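Search this site Search

Ferry operator Jerken criticised over silence after engine room fire

The ferry operator Jerken waited over seven hours before making any public statement about the engine room fire on its vessel Ratanaporn, and passengers' families say they were left to piece together what had happened from messages sent by people on board.

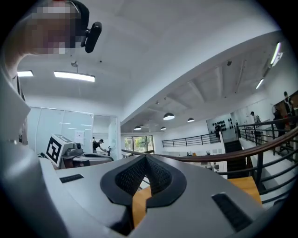
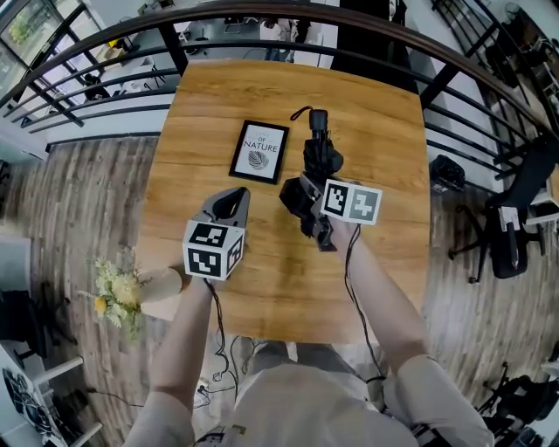
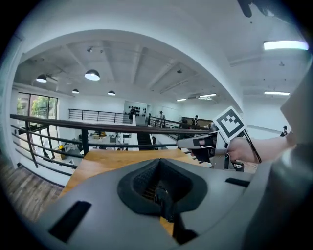

The fire was reported shortly after 8 in the morning, while the ferry was on its regular crossing to Momia. Crew put it out using the fixed system in the engine room and the vessel was towed back to harbour in the afternoon. Two crew members were treated for smoke inhalation and later discharged. No passengers were hurt.

Jerken's first statement was three sentences long and described the fire as "a technical delay". It was replaced later that evening by a fuller version which confirmed there had been a fire, gave a telephone number for relatives and said that all those on board had been accounted for. The number did not work until the following morning.

Rajeshwari Rajan, whose parents were travelling on the Ratanaporn, said she rang the ticket office repeatedly and was told to check the website.

"The website was still selling seats on the afternoon sailing," she said. "I found out my mother and father were safe when my father borrowed a phone from another passenger. I have still not had a call from the company."

The managing director of Jerken, Sombat Sriwong, apologised to passengers and their families at a press briefing the next day. He said the company's first concern had been the people on board and that staff on shore had been told not to speak until the facts were confirmed.

"We should have said something sooner, even if it was only that there had been a fire and that we were dealing with it," he said. "The word 'delay' should not have been used."

Mr Sriwong took questions for 10 minutes and then left. He did not say who had approved the first statement, or when the company's emergency plan had last been tested.

Azra Pavlović, a crisis communications adviser with the consultancy Tridus, said the apology had come too late to do much good with the families. She said transport companies ought to have a holding statement ready for use within the first hour, along with a phone line that has already been tested.

"People will accept that you don't know everything yet," she said. "They won't accept hearing it from a stranger on social media and then reading that it was a delay."

She added that Jerken had been right to put its managing director in front of reporters but that he should have been given more to tell them.

The harbour authority is looking into the cause of the fire. Its duty manager, Kittipong Intarasuk, said the vessel would stay in port until the inspection was finished, and that a preliminary report was expected in May.

Passengers will be given a full refund and a voucher for a future crossing. Sailings to Momia are running on a reduced timetable with one ferry.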